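Section 3: Planning a summer trip to Pärn with the Pronau visitor app

Last revised May 30, 2025

Before you start

This section covers setting up the Pronau app for a summer visit, loading your city pass, and building a day plan. You need a phone with the app installed (see Section 1) and a Pronau account (see Section 2). If you bought a paper pass from a hotel or the ferry terminal, keep it near you, as you will need the code printed under the scratch panel.

Set-up takes a few minutes on a good connection. The city map is a large download and most of the older hotels in Pärn have slow Wi-Fi, so do step 3 at home if you can.

3.1 Loading your pass

1. Open Pronau and tap Passes.

2. Tap Add a pass. Scan the code on your confirmation email, or choose Type it in and enter the code from your paper pass. The letter O is never used in pass codes. If you see a round character, it is a zero.

3. When the app asks whether to download the city map, tap Yes. The full summer map takes up 300 MB and includes 2,069 listed places, among them beaches, museums, drinking fountains, public restrooms and shaded picnic areas.

4. Choose the number of days. The count does not begin until you first use the pass at a gate, on a tram or on the Pleltden ferry.

5. Check the name on the pass. It has to match your photo ID for the ferry, but the trams do not check it.

Note: A pass can be moved to another phone once. To do this, open the pass, tap More, then Move, and sign in on the second phone within 30 minutes. After that time the pass returns to the first phone and you can try again.

Caution: Do not delete the app while a pass is being moved. If this happens, you will have to visit a help desk with your order number.

3.2 Setting your summer preferences

From June through September the app shows an extra screen called Summer. Outside those months the screen is hidden and your settings are kept for the next year.

1. Tap Profile, then Summer.

2. Set your heat limit. When the forecast goes above the temperature you choose, the app moves outdoor stops in your plan to the morning or evening. Leave this set to Off if you want to arrange your own hours.

3. Turn on Shade routes if you would like walking directions that favor tree-lined streets and arcades. Shade routes are usually longer. The app shows both walking times so you can compare them.

4. Under Water, choose Swimming, Paddling only, or Neither. This affects which beaches are suggested. Beaches marked Paddling only have no lifeguard.

5. Tap Save. The screen does not save on its own, and if you go back without tapping Save your changes are lost. 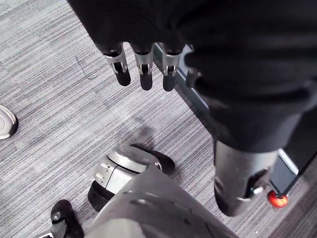
Figure 3-2. Fingers pointing down over gray striped carpet.

3.3 Building a day plan

A day plan is a list of stops in order, with travel time between them. You can make one from scratch or begin with a ready-made plan and change it.

1. Tap Plans, then New.

2. Pick a date. Dates with a small sun next to them have free outdoor concerts at the bandstand.

3. Tap Add a stop and search by name, or hold your finger on the map. The app accepts up to 6 stops in one day. If you want more, make a second plan for the same date.

4. Drag the stops into the order you want. A red clock means the place will be closed when you arrive. An orange clock means you will arrive in the last hour, which is fine for a small museum but leaves little time at the botanical garden.

5. Tap Check plan. The app looks at tram times, ferry times and opening hours together and marks any problem.

6. Tap Keep. The plan is now stored on your phone and can be opened without a connection.

Note: Tram times are only as current as your last download. The trams run a reduced timetable on Sunday and on public holidays – refresh your plan the evening before if you are traveling on one of those days.

3.4 Adding Grondolden events

Grondolden is the city's summer arts festival, and its events are listed separately from the regular map. The pass covers entry to the festival grounds. Some evening shows need their own ticket.

1. In any plan, tap Add a stop, then Grondolden.

2. Filter by time of day, by type (music, theater, film, food, children) or by venue.

3. Tap an event to see whether it is included. A green dot means your pass is enough. A gray dot means a ticket is needed, and the price is shown next to it.

4. For a ticketed show, tap Buy or Already have one. With the second choice you can scan your ticket so it sits in the same place as your pass.

5. Turn on Alerts for outdoor events. Film screenings on the harbor wall are canceled in high wind, sometimes late in the afternoon.

Caution: Alerts are sent only if notifications for Pronau are allowed in your phone's own settings. The switch inside the app is not enough by itself.

Folding chairs are allowed at the harbor wall but not at the bandstand. Glass bottles are not allowed at either. Both places have water taps near the entrance.

3.5 Using the Pleltden ferry

The ferry to Pleltden island is the one part of the pass that needs a reserved place in summer. Without a reservation you can still wait in the walk-up line, which is on the left side of the pier.

1. Open your plan and tap the ferry stop.

2. Choose a sailing out and a sailing back. Both must be on the same day unless you are staying at the island campground.

3. Tap Reserve. A boarding code appears under your pass.

4. Be at the pier before the gate closes. The closing time is printed below the code and it is earlier than the sailing time.

There is no store on the island after the afternoon sailing, and phone signal is weak beyond the lighthouse path. Carry water, a hat and sunscreen. The beach on the far side has very little shade.

To cancel, tap the boarding code and choose Give up my place. Canceling costs nothing and the pass stays valid.

3.6 If something does not work

The pass shows a gray bar. The day count has run out, or the pass has been moved to another phone. Check under More.

The map is blank. The download was interrupted. Tap Profile, then Storage, then Finish download.

The scanner will not read your screen. Turn the brightness all the way up and take off any privacy film. Gate staff can also type in the code by hand.

The Summer screen is missing. Check that the date on your phone is correct and that the app is up to date.

For refunds and lost passes, go to Section 5.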